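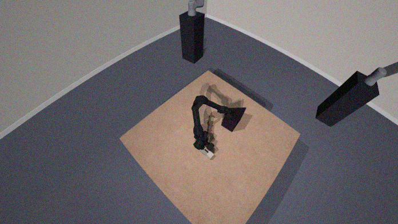
Denoiser flattens fine speckle in albedo textures (Lurero, CPU path)

gcsizmadia
October 2020

I have a problem with low-contrast grain. The material is a light tan base with a fine mottle on top, darker and lighter specks only slightly off the base color. In the raw render the grain is present but mixed with sampling noise. After the denoise pass it survives near the camera and turns to a flat wash toward the far corner of the surface. Edges stay crisp everywhere.

Setup: Lurero, CPU path, 64 samples per pixel, box filter, one area light, no depth of field. The albedo map was baked in Bilport and exported as 8-bit PNG. Denoiser is the stock one with color input only. I have tried lowering the strength slider. Below half strength the grain comes back, and so does the noise.

Is there a setting I have missed, or do I need to raise the sample count until I can skip denoising?

Gyula Csizmadia

plainoldgamma

You have color input only. Turn on the albedo and normal buffers and feed them in as guides. With color only, the filter cannot tell a dark speck in the texture from a dark pixel in the noise. Both are small, both are low contrast. It removes both.

Output tab, Auxiliary, tick Albedo and Normal. Then set the denoiser input to "color + guides." The extra buffers cost very little at render time compared to the path tracing.

tessel8

Agree with the guides. I would check the texture filter first though. Flat wash with distance is what mip selection looks like. The far corner is seen at a grazing angle, so an isotropic filter picks the mip level from the longer axis of the pixel footprint and blurs the shorter axis along with it. By mip 4 or 5 a fine grain has averaged to its mean color. The denoiser never had anything to keep.

Test: render the albedo buffer by itself and look at the far corner. If it is flat there, the denoiser is not your problem.

plainoldgamma

He said the grain is in the raw render.

tessel8

He said it was present but mixed with noise. He did not say where on the surface. People see sampling noise on a tan surface and read it as grain. The albedo buffer settles it in one render.

gcsizmadia

Ran the albedo buffer by itself. Near half: grain clearly there. Far third: almost flat, very faint mottling. So both of you may be right.

With guides on and no other change, the near and middle parts now match the raw render. The far corner is better than before but still smooth.

tessel8

Then switch the map to anisotropic, ratio 8 or 16. It is per texture, in the image node, not in the global settings. The global one only applies to nodes left on "inherit," and the Bilport importer writes "isotropic" explicitly.

lowdisk

Before you touch mips: how big is the map? I had a similar case where the cache limit was the cause. A tiled material was using 368 MB of textures against a cache set to 256, and Lurero dropped to the next mip when a tile was evicted. The log prints one line for it and carries on. Search the log for "fallback."

gcsizmadia

No "fallback" lines in the log. Cache is at the default and the material is one 4K map plus a roughness map. I don't think I am near the limit.

oldbucket

Contrary view. Grain finer than a pixel should average out at distance. That is correct filtering. If you force it to stay sharp you get shimmer as soon as the camera moves. I have seen a lot of "fixed" textures that crawl like ants in animation.

tessel8

Isotropic filtering at a grazing angle removes detail that is larger than a pixel in one axis. Restoring that is not forcing anything. Anisotropic is closer to the true footprint average.

oldbucket

At ratio 8, fine. At ratio 16 with a mip bias of -1, which is what people do next, it is wrong. Is this a still or an animation?

gcsizmadia

Stills only. Fixed camera, several light positions.

oldbucket

Then my objection mostly goes away. I would still leave the bias at 0.

plainoldgamma

One more item. 8-bit PNG with low-contrast grain is marginal. If your specks differ from the base by two or three code values, the guide buffer is carrying very little signal. Export 16-bit from Bilport. There was a thread on this over at Skudport in July, with difference images, though I don't agree with the poster's numbers above 12 bits.

lowdisk

16-bit doubles the memory for that map. Not a concern at one 4K map, but don't make it the default for a whole library.

gcsizmadia

Results, all with guides on, 64 spp, bias 0:

Isotropic, 8-bit: far corner smooth.
Anisotropic 8, 8-bit: grain visible to the far corner, slightly blotchy.
Anisotropic 8, 16-bit: same reach, blotches gone.
Anisotropic 16, 16-bit: no difference I can see from 8.

Render time went from 1,007 seconds to around 1,100 for the third one. I will stay with that.

oldbucket

Blotches at 8-bit could also be the denoiser. You changed bit depth with the denoiser on. Compare the undenoised albedo buffers if you want to know which.

gcsizmadia

Fair. I don't have time for it this week, but I kept the scene files and will post the buffers if I get to it.

tessel8

Please file the importer default as a bug too. "Inherit" would be the sane value. I reported it two versions back and it was closed as intended.

Back to top | Contact the moderators | Posts remain the copyright of their authors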